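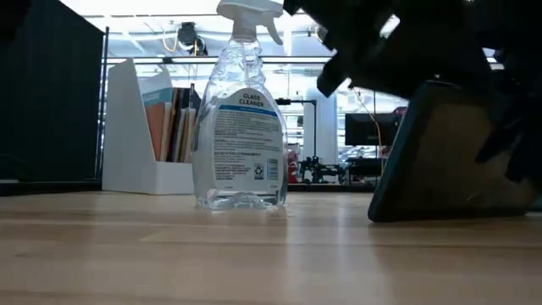

Istitlow Robotics, Workplace Safety Team

I'm Olga Aguirre, I run safety here at Istitlow, and I'd like to share what went wrong with our tabletop arm in August. During a cleanup run the gripper kept squeezing after it got the stop command (not fun to watch!). It took 11 seconds to let go. No one was hurt, and we shut the arm down right away.

Fidel Tapia went through 1,566 log entries and traced it to a bad force setting in our last update. We've pulled that update from all 28 arms, and each one stays off until it passes two stop tests in a row. Questions? Call me or Fidel at the Istitlow front desk.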